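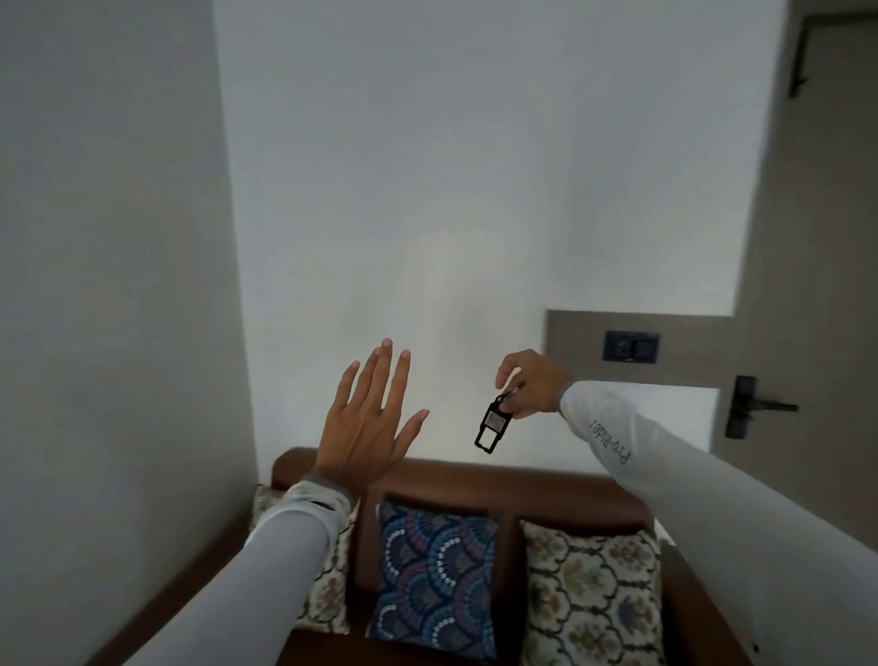
Hudeo Small Objects at Home: read me first

Hudeo is a collection of short recordings about small things that people carry and put down in the house: keys, key rings, coins, pens, chargers. It was prepared for people who study how everyday objects are held and passed from one hand to the other.

Contents

The collection has 600 clips, in 12 folders. Each folder is one kind of object. The keys folder is the largest, with 63 clips. Key rings with a fob are kept in the same folder as the keys, also when the fob is much bigger than the ring.

Rooms

Living room, hallway, kitchen and bedroom. In the living room the sofa is often in view. Please do not use the cushions to guess which home it is, we moved some of them between homes.

Labels

object: the thing in the hand, in simple words (key ring, coin, pen)
hand: left, right or both
room: one of the 4 rooms
note: free text, may be empty

When one hand holds the object and the other is only raised or open, we write the hand that holds. In version Brurel this was labeled "both", and we corrected it in version Voten.

Known problems

Printed text on sleeves is not labeled.
Very thin rings are sometimes missing from the object field.
The notes were first written in Spanish by the Rivadeneyra group and then translated, so some words are not consistent (fob, tag, holder).

Corrections are welcome. Please send the folder name and the clip number together.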